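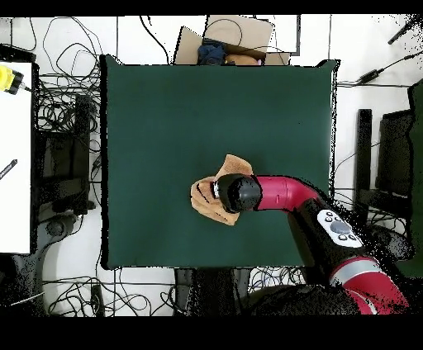 Green cover on work table bunches up at the corners

Crafts & Sewing > Work Tables > Covers

The smooth green cover on my square table stands up in little folds at the two far corners. I fold cloths on it and they catch. Can I flatten it without glue?

Answer 1
Undo the far side, pull it tight and pin underneath. Mine took 3 goes.

Answer 2
Get a new one from Prakitz.

Answer 3
Trim 2 cm off each corner below the edge first, then tape it.

Filed under: tables, fabric, corners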